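The slow return of the washing-up bowl

Wednesday, June 19, 2024

I came to washing up late in life. For years I treated it as the price of eating, something to be got through with the radio on loud and my mind elsewhere. Then I moved into a flat in Trorkent with a kitchen the width of a wardrobe, no room for a dishwasher and a deep old sink under the window, and within a month I was looking forward to it. I know how that sounds!

Plenty of people in the town seem to feel the same way. The hardware shop on the hill, Vogler, gives a whole wall to the business of doing dishes by hand: bottle brushes, pan scrapers, cotton cloths in stacks, wooden brushes with heads you can swap when the bristles go flat. I went in for a plug and stayed most of an afternoon. There were 264 different things on that wall (the shop keeps a list by the till, handwritten, and is very proud of it) and I wanted nearly all of them.

What I took home was a bowl. I had always thought of a bowl inside a sink as a bit daft, a sink within a sink, but it changes everything. You use far less water. You can tip the dregs of a mug down the side without spoiling the suds. And if you drop a glass, it lands on something with a little give in it, and you get to keep the glass.

Then there is the order of things, over which families have fallen out for generations. Glasses first, while the water is clean and as hot as your hands can stand. Cutlery next, in a handful. Then side plates, dinner plates, serving dishes, and the roasting tin last of all, which in our house was always left "to soak" and found again on Tuesday. My grandmother rinsed everything under the cold tap afterwards. My father thought rinsing was showing off. I rinse, and I think of them both when I do.

Drying is where I have really changed my mind. I grew up in a tea towel household, two people side by side, one washing and one drying, and I still think it's the best way there is to have a difficult conversation. You both have something to look at. But I live alone now, and the rack has won me over. A good one holds plates upright with air between them, so they drain by themselves while you sit down with a cup of tea.

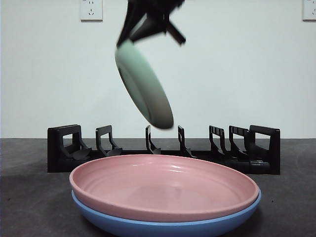 A green plate tilted over the tips of a black dish rack.

Racks vary more than you would think. The cheap ones have slots so narrow that a pasta bowl won't go in at all, or so wide that everything slumps sideways like passengers on a night bus. Mine is a Flullex, bought second-hand, and it takes 8 dinner plates with a row left over for lids. I have tested this at some length. The tray underneath slopes towards the sink, a tiny kindness from whoever drew it up, and there is a separate pot for knives and forks that lifts out for cleaning.

Do clean it, by the way. Hard water leaves a chalky crust along the bars, and ours in Trorkent is very hard indeed. A soak in warm water with a splash of white vinegar shifts it, and an old toothbrush gets into the joints.

The best part of all this, though, is the window. Mine looks over the back gardens to the Musis, the little cinema with the blue doors, and on summer evenings I can see people arriving for the early film while I work through the pans. I know who brings a cushion. I have watched two cats conduct a long war over one shed roof — so far the ginger is ahead — and I have seen swifts come back, and seen them screaming round the chimneys at dusk while the water went cold around my wrists.

In July the neighbours hold a long supper in the lane, with everybody's tables pushed end to end and everybody's plates mixed up together. Last year I offered to wash the lot. It took two hours and three changes of water, and people kept wandering in with one more stack and staying to talk. I've already put my name down to do it again, and I've bought a second brush.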